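Reusing glass test tubes: revised guidance on washing and storage
February 2026

The teaching laboratories at Golestani get through more glassware than any other part of the site, and most of what is thrown away is still fit for use. Mahsa Yazdani has rewritten the washing procedure, and the new version replaces the one issued in September.

The main change concerns rinsing. Tubes should be emptied, rinsed once with tap water and placed in the soaking tank within 14 minutes of the end of a session. Residues of starch and protein are much harder to shift once they have dried on the wall of the tube. The tank is made up with Cillex at the dilution printed on the lid. A stronger solution does not clean any better and leaves a film that needs two further rinses.

After soaking, each tube is brushed, rinsed three times in tap water and once in deionised water, and left upside down on a Peltach rack. Tubes should not be dried with paper towel, which leaves fibres behind. Graduated tubes must not go in the drying oven – repeated heating can affect the calibration.

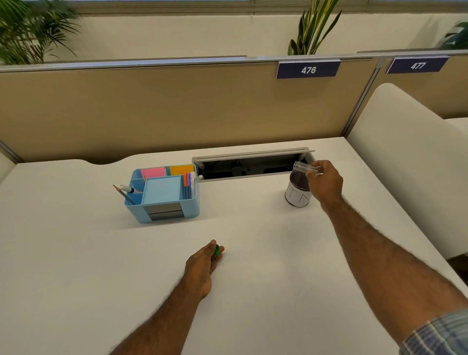
Clear glass test tube held above a small paper-wrapped can.

Rims should be checked under a good light before tubes go back into stock. Any tube with a chip, a star crack or a scratch that catches a fingernail goes in the broken glass bin. Light clouding is acceptable for water baths and demonstrations but not for colour comparison work, where matched tubes from the same batch should be used.

Storage has also been altered. Clean tubes are now kept in trays of 100, rims down on a lined base, with the diameter marked on the short side of the tray. Each floor holds three trays, and the reserve of 300 tubes stays in the ground floor store. Test tubes of 19 mm and over no longer share trays with the narrower sizes.

The Flusley washer remains available for beakers and flasks. It is not suitable for tubes until the replacement spindles have been fitted.

Questions about the procedure, and requests for brushes, should go to Shufen Qiu in the preparation room.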